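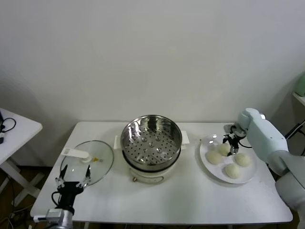
The bun station at the Druline open day, Stenditz, 20th May

I had wanted to see this bench since December, when Munteanu first showed its slim two-finger gripper, and it was worth the drive. Four steamed buns, one steamer, two arms, and a table of visitors all leaning in. A bun is a great test object! It's soft, it's round, and the fingers have very little to hold on to. Druline lets you pick the closing force yourself, so I started at 63 on their scale, then tried 122, and spent far too long going back and forth between them.
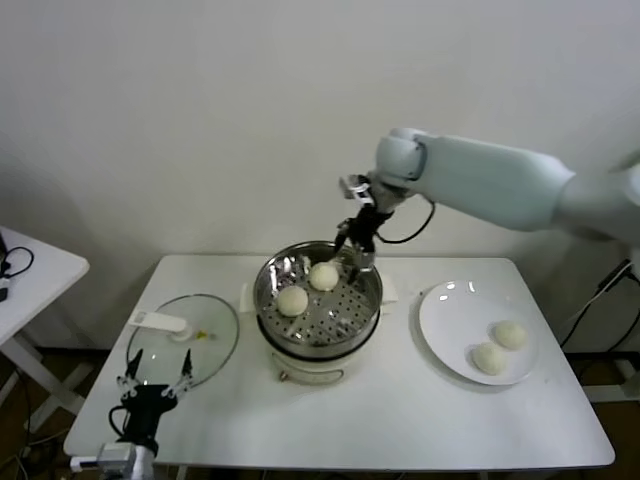 The steel basket was harder than I expected. The walls are shiny, and the fingers have to go down inside the rim without touching it, so the approach has to be nearly straight down. I liked the thin fingers a lot for that. The Grultum gripper on the next bench has wide soft pads and I'd trust it more with a ripe peach, but I don't see it fitting between two buns.

The lid got less attention, which is a shame - a flat handle on clear glass is a nasty thing for a camera to find. I asked about depth settings and got a really good answer, with sketches. Bench 2 was cable routing, and I went there next.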